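4. Comparing the Two Grippers

Now that the arm is bolted down and answering to the controller, you can get to the part most people have been waiting for, which is trying the two grippers that came in your Larura box and deciding which one you would like to keep on the wrist. Please don't feel you have to hurry. An unhurried afternoon spent here will save you a good deal of fiddling later, and you may well find that you like one gripper for some jobs and the other for the rest.

In this guide we call them the Kozma (the angular one with the narrow tip) and the Pinau (the one with the broad, padded fingers). Both use the same mounting plate and the same four screws, so there is nothing to adapt or drill.

CAUTION: Switch off the controller and wait for the status light to go out before you touch the wrist screws. The arm will sag a little when the power goes. Keep one hand under the forearm as you press the switch.

4.1 Setting out the table

1. Choose a few everyday things of different shapes. A mug, a marker, a flat box and a plastic cup make a fine start, and you surely have all of them within reach already.

2. Put the mug and the marker toward the open side of the table, with a hand's width between them. Taller things can go farther back.

3. Lead the cables off to the side, away from the path the gripper will follow. They may lie on the table as long as the arm does not have to cross them.

4. Fit the Kozma first. Tighten the screws in a cross pattern, a little at a time, then switch the controller back on and let the arm find its home position.

5. Jog the arm down slowly until the tip of the gripper points at the things you have set out. Stop well above them and look from the side as well as the front – heights are surprisingly hard to judge from behind the controller. 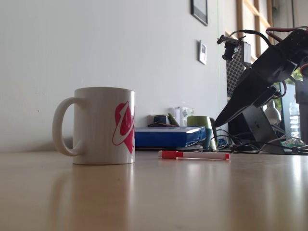 6. On the controller, open the Grip menu and set the closing force to level 2. Leave the speed at its factory setting of 16 for now, even if it seems slow to you.

7. Pick up the marker by the middle of its barrel, lift it, and set it down again. Do the same with the mug, first by the handle and then by the rim.

8. Write down how each lift went. A few words will do ("slipped at the rim," "fine by the handle"), but do write them down, for after a dozen tries they all run together.

9. Switch off, change over to the Pinau, and repeat steps 5 through 8 with everything in the same place.

NOTE: A glossy tabletop can throw bright streaks of light back at a camera or sensor. If you are using the optional sensor module and its readings jump around, try pulling a curtain or turning a lamp aside before you change any settings.

CAUTION: Do not lift anything heavier than 500 grams with either gripper, and please leave the mug empty while you practice.

4.2 Reading your notes

Most of our customers find the Kozma handier among crowded things, where there is little room to open wide, and the Pinau kinder to smooth, round ones. If both grippers let go of the same object, raise the closing force by one level and try again before you blame the fingers. If only one lets go, check its screws first – a gripper that sits slightly crooked will behave very much like a weak one.

When you have made your choice, save it under Tool in the main menu so that the controller knows the right length. The spare gripper goes back into its Gostimport pouch together with the small hex key, which you will want again in Section 5.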